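How do you teach a robot arm to pick something up?

Hi! I'm Leire Iglesias, and my job is showing robots how to do things. Kids ask me about it a lot (so do grown-ups, but kids ask better questions), so I thought I'd write down how it works.

Let's start with you. When you were very small you couldn't pick up a cup. You'd swipe at it, miss, knock it over, and drop it on the dog. Then you tried again, and again. You also watched other people do it all day long. After a while your brain had seen and tried so many cups that you stopped thinking about it.

A robot arm has to get its practice from somewhere too. The arm I work with is called Fidel, and Fidel started out knowing nothing about cups, blocks, paper or anything else. So we give Fidel examples. Heaps of them!

One example goes like this. I hold a set of handles, and whatever I do with my hands, Fidel does with its arm. I squeeze, and its fingers squeeze. I reach forward, and Fidel reaches forward. While I'm doing that, the computer writes down where every joint is, and a little camera near the gripper keeps taking pictures. When I've finished, we save the whole lot together. We call that one "go". My colour-coded notebook calls it a "run", but everybody says go.

Two pictures from the camera near the gripper:
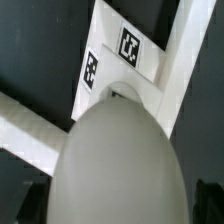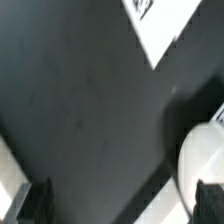

A learning program has to work from pictures like these, and it doesn't get to wander around the table for a better look the way you would. It gets numbers for the joints and it gets the camera's view, over and over, and it has to work out which bits matter. Look at the black and white squares on the white structure in the first one. They're called markers, and each has a blocky pattern on it. A computer can find a pattern like that very quickly, and from the way the square looks squashed or tilted it can work out which way the thing is facing. Try it with a square of cardboard! Hold it flat in front of your face, then turn it slowly sideways. It gets skinnier and skinnier, doesn't it? The smaller marker on the left looks tall and narrow for the same reason. In the second one the gripper fingers are down in the bottom corners with nothing between them, and the program needs plenty of pictures like that as well. Having empty fingers is part of the job.

How many goes do we need? My first big set had 118 in it, and I was very proud. Then we let Fidel try by itself and it was hopeless. It kept closing its fingers a bit too early, like someone trying to catch a ball with their eyes shut. We went up to 336, which was better. The set we use now has 1,067 goes, and my arms remember every one of them.

You might think the trick is to do everything perfectly. I thought so too! My workmate Fotis Karamanlidis did 20 beautiful goes in a row, all exactly the same, and the program learned to do exactly that and not one thing more. Move the cup a hand's width over and Fidel reached for the empty spot. So now we mix it up. We shift things and turn them round, and sometimes I miss on purpose and then fix it, so there's an example of how to fix a miss.

We also throw goes away. If I sneeze and the arm jumps, that one goes in the bin. Kanyarat Chaimongkol checks them all on her screen, and she's much stricter than I am.

If you'd like to try being the learning program, get a friend and a blindfold. Put a plastic cup on the table. Your friend stands behind you and moves your arm to the cup, and you pay attention to how your elbow and shoulder feel. Do it five times. Then try on your own, still blindfolded. Now ask your friend to move the cup and not tell you where. Tricky! Take the blindfold off but look through a cardboard tube, and see how much a tiny bit of looking helps.

Write down how many tries it took you with the blindfold and how many with the tube. I got it on my seventh try, and my daughter got it on her second, and she's still telling people.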